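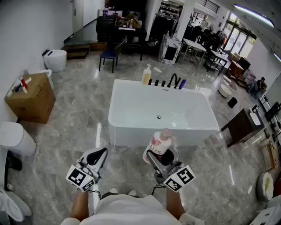 A freestanding tub has no wall to lean on and no tile ledge behind it. Everything the bather needs has to go on the rim, on a tray, or on a piece of furniture next to it. Most product sheets give the rim one line, or skip it.

Catríona Ó Briain began measuring rims after a run of complaints from customers at Soltetti, the bath retailer where she handles specifications. The tubs drained and the faucets fit. The complaints were almost all of the same kind: bottles ended up on the floor.

## The deck

On a rectangular tub with deck-mounted fittings, the handles and spout take the middle of one long side. Storage is what remains at the ends. A yellow pump soap at one end, three black handles and a curved black spout, then a small blue-purple bottle at the other end is a typical full load for a back rim. A large pump bottle, such as a LUX body wash, is the piece that tests it, being tall, top-heavy when full, and pushed down from above every time it is used.

Ó Briain's rule is to stand the bottle in place and press the pump with one hand. If the base shifts, the rim is too narrow or slopes too much toward the basin. A slight inward slope is normal, as it returns splashed water to the tub. Bottles with a flat base tolerate it. Bottles with a molded ring underneath tend to creep.

## Handle clearance

Bok-nam Yang installs tubs for Han and takes a stricter view. She wants nothing within a hand's width of a handle, measured with the handle fully open. Cross and lever types both need checking, since a lever sweeps a wider arc — and the first thing it meets is usually the soap.

She also asks that the space around a hand shower stay clear, so the hose can run back without dragging a bottle into the water.

## Color and residue

Black fittings on a white tub show dried soap sooner than chrome does. Pale film collects where a pump drips, mostly at the foot of the nearest handle. Yang wipes with a damp cloth and dries at once. She does not use abrasive cream on black finishes. A chrome drain is more forgiving, though the seam around it needs a soft brush.

## When the rim is not enough

Endale and Cleltodard both sell trays that span the basin. Check the inside width of the tub before ordering, and check that the tray's feet clear the spout. A low stool is cheaper and holds towels as well. On polished tile, fit it with rubber feet.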